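Skemusura Household Tasks Working Group
Minutes of the regular meeting, 6 May 2019

Present: Zlata Hrynyshyn (chair), Clémence Baudry, Duván Ticona, Hsiu-ying Ko (minutes)
By phone: Pirmin Koller (items 2 to 5)
Apologies: none

1. Minutes of the previous meeting

Approved with one correction. Under item 4, "cycle time" should read "time to first grasp." Action on the spare dish rack is closed.

2. Status of the chore list

Ms. Baudry presented the revised list. It now holds 36 chores, down from 42 in February. The six removed were all duplicates or variants of wiping, and wiping is now a single entry with the surface recorded separately.

Each chore carries one of three ratings: runs unattended, runs with a person standing by, or does not run. Ms. Baudry noted that the first rating is still used only for floor vacuuming, moving closed cartons between two fixed shelves, and sorting rigid parts into bins. Mr. Koller asked whether the carton entry should count as a household chore at all. The chair said it came from the shop-floor half of the list and should stay there, marked as such.

Mr. Ticona objected to the wording "runs with a person standing by." In his view it covers two different cases, one where the person only watches and one where the person puts something right every few minutes. Agreed to split the rating. Ms. Baudry to propose text.

3. Report from the Vurkov trial (stockroom)

Mr. Koller reported by phone. The arm at Vurkov handles boxed goods at a steady rate and was left on through two full shifts. Stoppages were mostly due to torn shrink wrap and to labels placed across a box edge. Bagged goods were tried on one afternoon and given up. The bag sags after lifting and the arm has no means of knowing where the bottom has gone.

Vurkov has asked if the arm could restock open shelves facing customers. Mr. Koller told them not at present. The group concurred.

The cost of the replacement suction cups came to 3,000 for the period, above the estimate. Mr. Koller will send the invoice to the chair.

4. Clearing a table

Most of the meeting was spent on this item. Mr. Ticona has been preparing the table-clearing task and circulated a picture of the work. He proposed that the task be defined as follows: all drinking vessels are taken off the table and put on a tray, and everything else is left where it is.
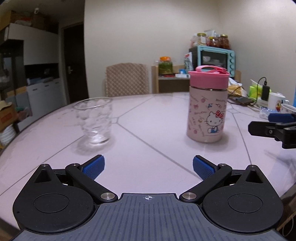 Item 4, table clearing: open gripper over the table, with tumbler and insulated bottle.

Discussion:

Ms. Ko asked how the clear tumbler would be treated. Mr. Ticona said glass remains the weak point. Depth readings pass through it or return the tabletop, and the dimpled surface adds reflections. He wants to keep it in the task. Ms. Baudry suggested scoring clear glass on its own line so that it does not pull down the result for mugs.

On the insulated bottle, the chair asked whether it should be gripped by the body or by the carry loop on the lid. Mr. Ticona prefers the body. Mr. Koller said a loop is acceptable for a person and a poor choice for a machine, as the load swings. Agreed: body only.

On cords, Ms. Ko pointed out that a table in ordinary use has a power strip and a phone on it, and that a dragged cable is a worse outcome than a mug left behind. Agreed that contact with any cord ends the attempt.

Mr. Koller questioned "everything else is left where it is." A crumpled bag may be trash or may be somebody's lunch, and the machine cannot ask. Mr. Ticona replied that this is the reason for limiting the task to vessels. No change made.

Rating recorded for the time being: does not run. To be reviewed once a full set of attempts has been logged.

5. Request from Pistance

Pistance would like a one-page statement on whether machines can do kitchen chores yet. The chair will draft. Members asked that it state the chores one by one and give no overall percentage.

6. Actions

Baudry: new wording for the split rating.
Ticona: scoring sheet for table clearing, clear glass on a separate line.
Koller: suction cup invoice to chair.
Hrynyshyn: draft statement for Pistance.
Ko: book the Peng room for the next meeting.

Meeting closed at noon.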